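Wimeler to Open Second Prepared-Foods Kitchen in Cullport

Last updated: March

CULLPORT – Wimeler, the regional maker of chilled and frozen prepared foods, will open a second production kitchen in Cullport this spring. The new site takes over the former Peixoto cannery building on the harbor road and will employ 81 people when both shifts are running.

The company signed a long-term lease on the building last fall. Work on the floors, drains and loading dock is finished, and the cold rooms are being fitted now. The first shift is expected to start in May, with the second to follow before the end of summer.

The Cullport kitchen will make Wimeler's line of filled and plain steamed buns, along with soups and cooked grains sold to grocery stores, hospitals and school districts. Sauces, salads and baked goods will stay at the existing plant.

"We ran out of room," said Olga Ibarra, chief executive of Wimeler. "We have been turning down school orders for two years. This building has the floor space and the water supply we need, and it is close to the highway."

Steamed buns were added to the Wimeler range as a small seasonal item and are now sold all year. They come in 6 varieties and are packed frozen, with instructions for a countertop steamer, a stovetop steamer or a microwave. A plain bun with no filling was brought in last year at the request of hospital kitchens, which serve it in place of a dinner roll.
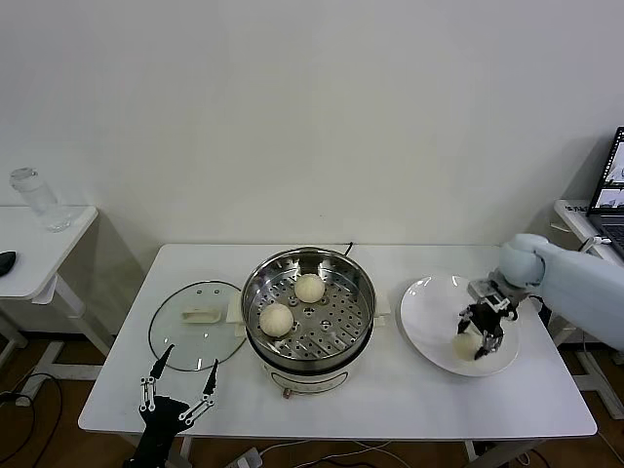 Rocío Tapia said the plain bun had sold better than she expected, and that stores near the university were reordering it faster than any of the filled ones. She said shoppers had also asked for a whole wheat version, and that one is planned for the fall.

Wastewater from the new kitchen will be handled by a treatment system supplied by Drenodeo. The system removes starch and grease before water is released to the city sewer. Cullport's older food plants were built before current discharge limits, and the city asked Wimeler to meet the newer standard from the first day of production. Drenodeo will service the equipment under a separate contract.

Krishnamoorthy Hegde, who will manage the Cullport site, said most of the jobs will be in production, packing and cold storage. Smaller numbers will work in maintenance, quality control and the office. Workers at the existing plant may apply to transfer, and those who do will keep their seniority and vacation time.

New employees will be given two weeks of paid training covering food safety, allergen control and lifting. Classes will be offered in English and Spanish. Applications are being taken at the site office from 9 a.m. and on the company website.

Deliveries will enter by the north gate only, and trucks will not use the harbor road before 6 a.m. The old cannery sign on the east wall will stay in place.

About Wimeler

Wimeler makes prepared foods for retail and institutional customers and ships to 560 stores. The company is privately held.

Media contact: Lautaro Cabral, Wimeler press office

Shares: 2

© Wimeler. All rights reserved. | Contact | Back to top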